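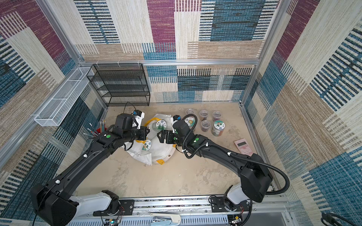
Flexible packaging collapses once it leaves the shelf, and its printed marks seldom stay flat enough to be read whole. The Parirum inventory therefore scores each label by its legible area on a scale to 100. Figure 3 gives a typical mixed group: the woven sack with the yellow rim lies crumpled, its two round labels at different heights, while the clear canisters to its right keep their shape. Of 3000 entries, 2543 were scored by Jansen and the remainder by Groen. Sacks and rigid jars were treated as separate classes throughout.

We use cookies to improve your experience. Accept all | Manage settings

Entries with no legible label were kept and given a score of zero.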